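Packing floor, school bag line - we are hiring (2 posts)
Lindholm, Lostthorpe site
Posted December 7, 2020

Quick one, need people before the new line opens. Dramier packs school bags and small boxed goods for mail order. Until now all by hand. From next month part of the handling goes to two-armed robots and the jobs around them change, so read this even if you worked here before.

What the job is now: less lifting and reaching, more setting out, watching, stepping in when an arm gets stuck on a strap. You start and stop the cell, reset the table, write down what went wrong. Still some hand packing, roughly 14 hours a week. Nobody on the current crew is losing a post over this, hours move to checking and returns.

You need: good eyes, patience, OK standing. No programing. Training is 6 shifts with Thijs Postma, paid at full rate. Pay grade same as hand packing plus the cell allowance, reviewed in July.

Not for you if you want headphones on all day. You have to hear the stop tone.

Crew reps get a say in cell speed, this is in writing, ask for the Dmytriv agreement when you come in.

To apply: short note, no CV needed, to Kwame Arthur at the front office or ext. 3546. Say which shifts you can do and wich you can't. Former packers welcome.

The work at the table: 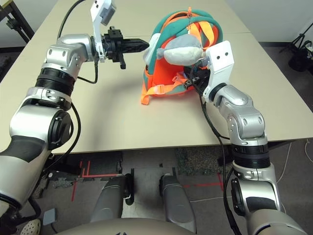
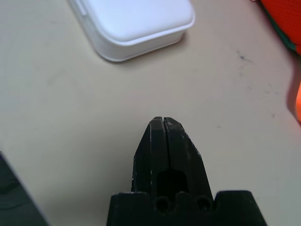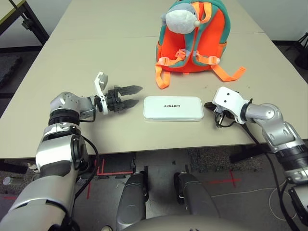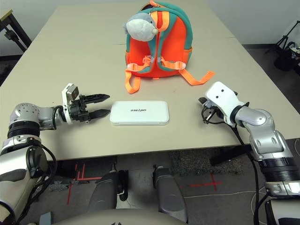 Bag handling with the two-arm cell. Second picture is from the gripper side, fingers closed.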